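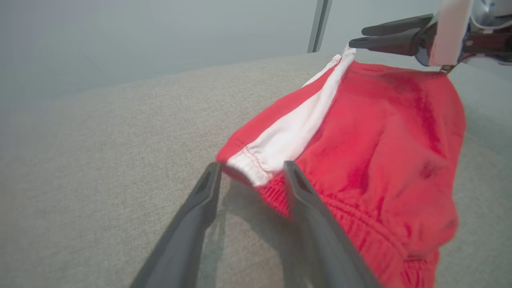
Rot mit weißem Streifen, auf hellgrauem Polster, noch ungefaltet

Wäscheberg, Runde 13: Galerie vom Falten auf dem Sofa

Willkommen zurück im Wäschezimmer! Im November haben wir bei Bostusum wieder einen ganzen Nachmittag lang Kleidung zusammengelegt, und ich freue mich jedes Mal wie ein Kind darauf. 184 Teile lagen diesmal im Korbregal, von der Babysocke bis zum Bademantel, und über 47 davon waren Sportsachen. Sportsachen! Für mich die Königsklasse, denn nichts rutscht so schön wieder auseinander, sobald man sich umdreht.

Den Anfang der Galerie macht ein knallrotes Stück aus weichem Strick, wohl eine Sporthose, ob kurz oder lang, lässt sich so zerknüllt schwer sagen. Ich liebe dieses Rot! Und dann der gekräuselte Bund unten, der sich in lauter engen Rippen zusammenzieht – genau solche Stellen machen beim Falten am meisten Arbeit.

Der weiße Seitenstreifen ist übrigens eine prima Hilfe. Bei uns gilt: erst den Streifen suchen, dann am oberen Ende fassen, den Stoff straff ziehen und mit der flachen Hand zum Bündchen hin ausstreichen. Liegt der Streifen gerade, liegt meistens auch der Rest. Ah-rin Kang legt danach Bein auf Bein und schlägt zweimal um, ich rolle lieber. Beides passt in die Schublade, wir haben es ausprobiert (und lange darüber diskutiert).

Noch ein Wort zum Polster: Auf dem Tisch geht es schneller, das gebe ich zu. Aber auf einer gepolsterten Fläche verrutscht glatter Jersey viel weniger, und man kann die Falten richtig hineindrücken. Hellgrau finde ich dafür ideal, darauf sieht man jede Fussel und jeden losen Faden sofort.

Für alle, die gefragt haben: Gewaschen wird Rot bei uns immer getrennt, auf links und mit wenig Schleudern. Gummizüge kommen bei uns nie in den Trockner, die hängen über Nacht auf der Leine im Flur.

Am Ende des Nachmittags waren die Regalfächer voll, und der Tee war kalt. Die nächste Runde startet an einem Montag um 15 Uhr, dann sind Bettwäsche und Spannbettlaken dran. Wer einen guten Trick für die Ecken kennt, schreibt ihn bitte ins Gästebuch!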